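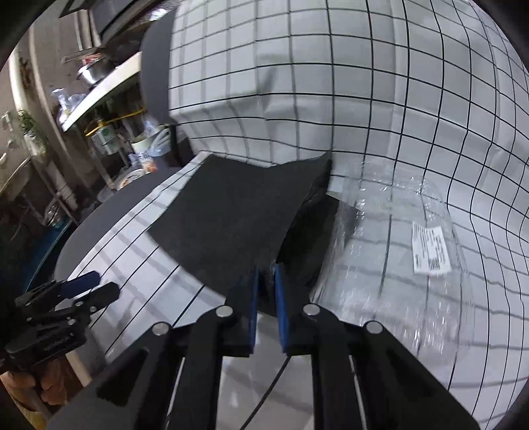 Student robotics club moves on to packing tasks

Aug 17, 2018

Members of the Waltura student robotics club are spending the last part of their summer program teaching a robot to handle packing materials, using grippers they hold and work by hand.

The project, called Pridov, began in January. Students carry out a task with the grippers while a camera records it, and the recordings are later used to train the club's robot arm. So far the group has kept 389 recordings. Another 49 were thrown out for blurry video or dropped parts.

Club leader Piyumi Rathnayake said soft items have been the hardest to work with.

"A block stays the shape it is," she said. "Foam curls up and plastic bags slide, so the students have to slow down and think about where they grab."

Ye-rin Kwon, a junior, worked on the finger pads. She said the first set was too smooth and the club went through several materials before settling on the current ones. A replacement pair takes her 75 minutes to cut and glue.

The club paid $279 for parts this year, most of it raised at a spring repair day. The rest came from Gramach, a local hardware store.

Students will show the project at the Woo Center open house next month. New members can sign up there. No experience is needed, and the club supplies all tools.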